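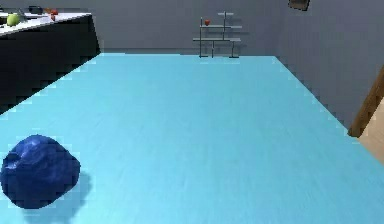

Gitance fold-flat trolley, long review, sorry, typed on my lunch

Had this 3 months now. Bought it for moving house (flat to flat, two floors down, one floor up) and kept it for the shopping. Four stars, would be five without the wheels. More on the wheels in a minute.

Arrived in a box from the Ornemstead warehouse, no damage. Manual is one sheet, tiny print, mostly warnings. Didn't need it. Pull the handle, kick the plate down, done. The wheels swing out on their own when the plate drops, nice touch.

Rated to 96 kilos. Never got near that. Heaviest thing was a chest of drawers with the drawers still in, plus a box of books on top becuase I was fed up by then. Plate bent a tiny bit? Hard to say. Went back flat after.

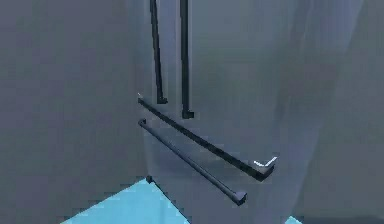 Stairs. Going down is fine if you go backwards and slow. Going up is a pain, the wheels are too small and catch on every step lip. My old Zornbridge had bigger ones and just rolled over. But the Zornbridge weighed a ton and didn't fold, so it lived in the hall and I barked my shins on it for years.

Straps: you get 2, stretchy, hooks on the ends. One is fine. The other lost its rubber tip in the first week and now scratches whatever it touches. Put tape on it. Buy a proper ratchet strap if you're shifting anything with a nice finish.

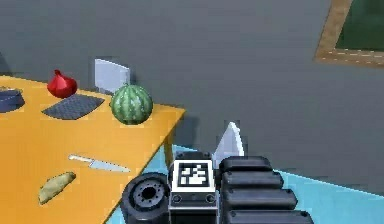 Handle goes up in three stages. I'm tall and it's ok, bit low on the middle click. Button gets stiff in the cold. Grip is foam, already going shiny.

Noise. Loud on paving. Really loud. Early morning the whole street knows you're off to the shops. Indoors not bad, no marks on the lino so far.

Paid 36 quid. The Palacios one is dearer and looks the same to me apart from a wider plate. If you do a lot of crates get the wide plate. For bags and the odd box this does the job.
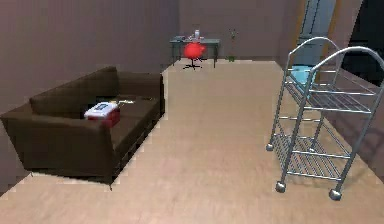

Does it stand up on its own when folded?
Only against a wall. Mine lives behind the coat rack and slides over if you shut the front door hard.

Spare wheels are meant to be avaliable. Emailed in July, still waiting. Will update if they turn up.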